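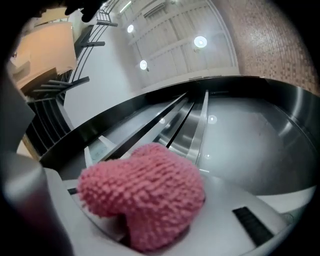
Why do escalator steps have grooves in them?

The grooves let the steps slide under a metal comb at each end of the ride, so that small things lying on a step are pushed off before they reach the gap.

How an escalator works

An escalator is a staircase joined into a loop. The steps you ride on are only part of it. The rest are underneath, upside down, traveling back to the start. A mid-size escalator, such as the one between the two floors of the Quinlan shopping center in Zokthorpe, has 119 steps in its loop. Fewer than half of them can be stood on at any moment.

The steps

Each step is a separate piece with four wheels. Two of the wheels are attached to a long chain on each side. The other two roll on a track of their own. The distance between the two tracks changes along the way. On the slope, the tracks hold each step level, and the steps separate into stairs. Near the top and bottom, the tracks change position and the steps line up to make a flat surface. This is the part where you get on and off.

The top of a step is covered with narrow raised ridges, called cleats, with grooves between them. The front of the step, called the riser, has cleats too. They fit into the grooves of the next step, which keeps the space between two steps very small even while the steps are moving up or down against each other.

The comb

At each end there is a metal plate with a row of teeth. The teeth reach down into the grooves. When a step arrives, its cleats pass between the teeth. A coin, a candy wrapper or the tip of a shoe is lifted onto the plate. If something gets jammed and pushes hard on the comb, a switch behind it turns the motor off.

The teeth are made to break before the steps do. They come in short sections, and a mechanic can replace one section with a screwdriver.

The handrail

The handrail is a belt, also joined into a loop. It has a rubber or plastic outside, layers of fabric, and steel wires or a steel band in the middle to stop it from stretching. The motor that drives the steps also drives the handrail, through a separate wheel or set of rollers. The two are meant to move at the same speed. As the belt wears, it can slip and fall a little behind. If your hand is slowly left behind your feet on a long ride, the belt is slipping.

The sides

The low panel right beside the steps is called the skirt. It stays still while the steps move past it. The gap between them is a few millimeters wide. Soft shoes, shoelaces, long scarves and loose yarn can be pulled into it. Many escalators have a strip of brushes along the skirt to remind people to keep their feet away.

Speed

Most escalators in stores move at nearly 100 feet per minute. That is slower than normal walking. A ride with a slope 40 feet long takes a bit over 24 seconds.

Riding safely

Face the direction you are going.
Hold the handrail.
Stand in the middle of the step, away from the skirt.
Tie your laces. Hold up long coats and scarves.
Keep knitted toys, bags and mittens in your hands. Do not set them on a step or on the handrail.
If you drop something, leave it alone and tell an adult.
Step off promptly at the end and keep walking, so there is room for the people behind you.

The stop button

There is a red button near each end, usually low down by the handrail. It is for emergencies, such as clothing caught in the steps or a person who has fallen. The escalator stops within a short distance.

Words to know

Cleat: a raised ridge on a step.
Comb: the toothed plate at the top and bottom.
Riser: the upright front of a step.
Skirt: the still panel beside the steps.

Gallorham Science Pages, Sheet 20. Last updated Dec 2, 2019. Next sheet: Elevators.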